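手持夹爪采集套件试用报告（课程项目·期末稿）

先交代一下背景。我这学期的题目是评测一套手持夹爪数据采集套件，型号叫Flereo，供应商是Ludus。说白了就是人拿着夹爪干活，把动作录下来，再拿去训练机械臂。我选它的理由特别朴素：学院的报销上限是2000元，它的学生租用价是1,955元，刚好卡进去！

套件寄来以后我先把说明书翻了一遍。说实话写得有点绕，标定那章我读了3遍才搞懂标记块和夹爪坐标系是什么关系（建议厂家直接画张大图，真的）。软件倒是挺省心，装好驱动，界面自己就弹出来了，录制、暂停、废弃各一个快捷键，手上拿着东西也能用脚踏板代替。

正式采集放在7月，场地是Neststead的一层，挑高很高，白天光线特别足。我一开始还挺高兴，觉得不用补光了，结果下午回看数据，对着窗户那几段曝光忽高忽低，定位也跟着飘。
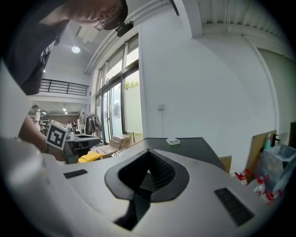 后来我把自动曝光锁死，又把起始位置换了个朝向，漂移就小多了。整个项目一共录了823段，筛掉丢跟踪的、手抖的、录到一半忘了自己要干嘛的（别笑，录久了真会这样），最后能用的大约400段。这个比例我不太满意，不过越往后废片越少，所以有一部分得算在我自己手生上。

再说说手感。握把的角度我挺喜欢，做擦桌子、拿瓶子这类动作很顺，可是连续举半个小时手腕就开始酸，外壳也偏大，往窄的架子里伸总会磕到边。我给客服写信问有没有小一号的外壳，回复说暂时没有，倒是附了一份握持姿势建议，照着改了以后确实轻松一点。

数据导出这块要吐槽一下：默认格式只能用自家工具打开，转成我们课上用的格式得自己写脚本。我写的脚本放在附录B了，下一届同学可以直接拿去用，记得先改路径。

如果只做一个学期的小课题，我会推荐租，不推荐买。想长期采的话，最好先借来举一个下午，看看手腕答不答应。训练部分还在跑，结果会补在第五节。

相关报告
Olteanu桌面机械臂套件上手记录
Flereo标定步骤补充说明
Neststead场地预约与用电须知
脚踏板接线问题汇总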